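**From:** Primo Barbieri
**To:** bastwood-makers list
**Subject:** Re: Crayon stands for the Sutmont art room

Replying to the questions from last night, with the original quoted so people don't have to dig for it.

> We have a box of the short crayons left from the spring term and nothing to keep them in. The coffee cans don't work, the kids tip them out to find one color and then half of them end up under the radiator. Has anyone made a stand for crayons that small? Also, does it need a handle? And what do you put under it so the table doesn't get marked up?

I made a batch of round ones in April for the Stustgate rooms and they have held up fine. They are plain discs cut from a board, with holes drilled from the top. I drill 38 mm deep for full-length crayons, but that swallows a short one completely, so for yours go a good deal shallower. Half the length of the crayon is what I aim for. If the crayons are worn down to different lengths, drill for the shortest.

Test the hole on a scrap first. Crayons with the paper still on are fatter than the bare ones, and a hole that fits one will be sloppy or tight for the other. I peel them all before they go in.

Sanding: 80 grit on the rim, then something finer on the top face. Don't skip the hole edges — they shave wax off the crayon every time it goes in, and the crumbs get on everything. A countersink bit turned by hand takes care of it. I left mine unfinished. Oil makes the label fall off.

On the label, I put a small white one on the side of each disc with the color family written on it. One family per stand. Pinks together, blues together and so on. It sounds fussy but the kids put them back faster when there is only one place for a pink to go. The purples are always an argument. I let them go with the pinks.

For the table, use big sheets of white paper, the heavier kind from Pellegrini, stock number 932. Two sheets cover one of the long tables with some overlap. Crayons roll, so I tell the kids that loose ones are fine on the paper while they're working and go back in the disc at the end.

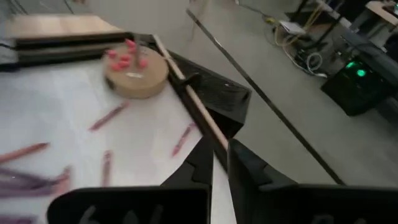
Colleen asked whether the discs slide when a kid pulls a crayon out one-handed, because her group is mostly five-year-olds. They do a little if the hole is tight. A circle of shelf liner glued to the bottom stops it. Felt does not, it slides worse than bare wood.

No handle on the ones for your room, I would say. The kids pick them up by the rim.

I have enough board left for 2 more discs. If Sutmont wants them, send me a few of the crayons so I can size the holes. Leave them in the Bastwood mailbox, I check it most mornings before 9.

Primo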